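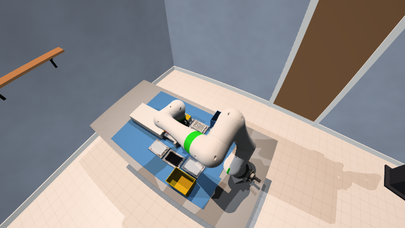 *The simulated work cell at Cenovbridge: arm, blue mat, trays and two open bins.*

**Visit to Cenovbridge, Grultcombe, 6 Mar 2025**

Cenovbridge has its software office on the upper floor of a former print shop in Grultcombe. The company opened it to visitors for one afternoon. I signed up because our own group is choosing a motion planner this year, and I wanted to see how theirs is tested before it gets near hardware.

Devendra Uniyal, who leads the planning team, began with the simulator and stayed on it for most of the first hour. The cell is a single arm fixed at one end of a long table. The parts and containers are laid out on a mat within its reach. Every change to the planner is run against the cell overnight, 50 episodes for the old version and 50 for the new one, with the same starting layouts. In the morning someone reads the comparison. If the new version loses on success rate, it goes back to its author with the failed episodes attached.

The planner is called Biltora. It takes a target pose for the gripper and a list of obstacles, and returns a joint path with timing. Uniyal said the path itself is seldom the hard part. Most of the trouble comes from the approach, the last stretch above a tray, where the wrist has to come down without the forearm passing too low over something else. A long box next to the trays makes this worse, and he would not let his team move it out of the way.

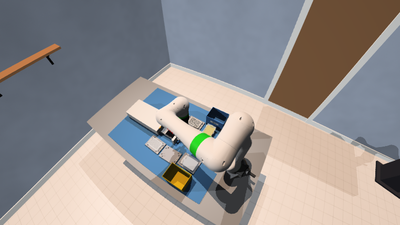 He showed us how collision margins are set for each object. A bin gets a wide margin around the rim. A flat tray gets a narrow one, or the gripper would never be allowed to touch what lies on it. The margins sit in a plain text file next to the scene file, and changes to either one are reviewed together. They were once reviewed separately, and it cost the team a week of looking for a bug that was only a mismatch between the two files.

After the break Pallavi Bisht took over for perception. Her team renders the cell from steep viewpoints and uses the images to train and check a pose estimator. The simulator knows where every part is, so the error can be read off directly. Shadows from the arm were her main subject. When the elbow hangs over a pale tray, the estimator may shift the tray's edge toward the shadow line. She went through 3 fixes they had tried. Adding more varied lights to the training set helped most. Masking out the arm helped a little. Estimating from two views cost too much time per cycle, and they dropped it.

I asked what happens when a part is partly hidden. The estimator returns a confidence value with each pose, and below a threshold Biltora moves the arm to a clear position and asks for a new image. Bisht put the threshold up and down on the screen for us. Set high, the arm spent most of its time backing off. Set low, it reached for a tray that was off by enough to matter. The value they ship was found by trial, and she said so.
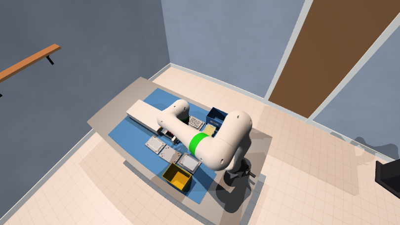 *Arm over the table in the simulated cell. The elbow shades part of the tray nearest to it.*

The last session was on tooling. Each episode can be replayed from its log, stopped at any time step, and restarted from there with a different planner version. The replay viewer draws the planned path – and the path the controller followed – in two colors. It took 7 seconds to load a log on the laptop they used. I would like to have this viewer more than I would like the planner.

Two points I could not settle. The contact model for the gripper is simple, and Uniyal did not have numbers on how well simulated grasps match real ones. License terms for the replay viewer on its own were also open. He has my address and will write when they are fixed.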